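4.2 Regrasping and tension control

Cloth handling in our system is split into two phases that share one policy network but use different gripper force limits. In the first phase, one arm picks a cloth from the work area and the second arm takes hold of it. In the second phase, both arms move apart until the edge between the grippers is taut. We call the switch between the phases the handover point. Earlier versions of the controller placed the handover point at a fixed time after the first grasp, and this was the main source of dropped cloths.

The version reported in this paper, Skeltetti, learns the handover point from demonstrations. An operator drives both arms through the full motion, and the gripper opening, joint torques and camera images are logged together. We collected 667 demonstrations on towels and small cleaning cloths of mixed color and thickness. Cloths were dropped onto the work surface by hand before each run and were not arranged in any way. In 13 demonstrations the logged torque signal was incomplete, and these were left out of training.

Two quantities matter for the second phase. The first is the distance between the grippers, which sets how much the top edge sags. The second is how much fabric is caught between the fingers. A thick bunch holds well but hides the corner, and a thin pinch shows the corner but slips when the arms pull. The policy does not receive either quantity directly. It has to read them from the images and from finger position.

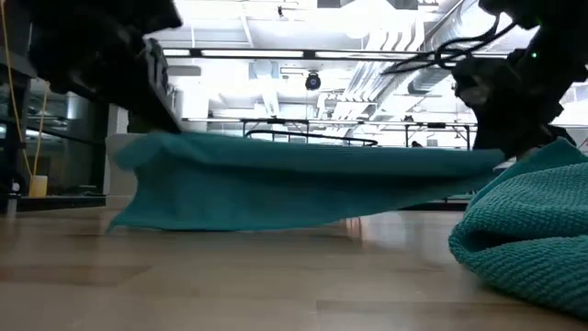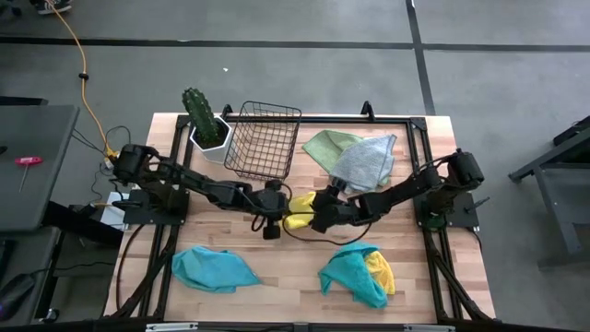
Figure 6. Cloth held between two grippers: a teal towel stretched along its top edge, and a yellow cloth bunched, with other cloths on the tabletop.

Gonzalo Lorente objected, after reading a draft of this section, that a taut edge is a poor stopping condition. In his view a towel can be pulled tight between any two points on its border, so tension alone says little about whether the arms hold neighboring corners, and he asked for the two cases to be reported separately. Arnardóttir agreed with him and added that a thin cloth pulled tight along the diagonal would pass our original test every time.

We accept the point and changed the scoring. A trial now counts as a success only if the edge is taut and both grippers are within 8 cm of adjacent corners. Trials that meet the first condition but fail the second are listed as "taut, wrong edge" in Table 3. The policy was not retrained for the new scoring, so the results show how well corner placement carries over from the demonstrations alone.

As a baseline we used Dena, our earlier controller with the fixed handover time. Both controllers ran on the same arms with the same force limits. Each cloth was tried 11 times per controller, and the operator did not step in once a trial had started – a dropped cloth ended the trial.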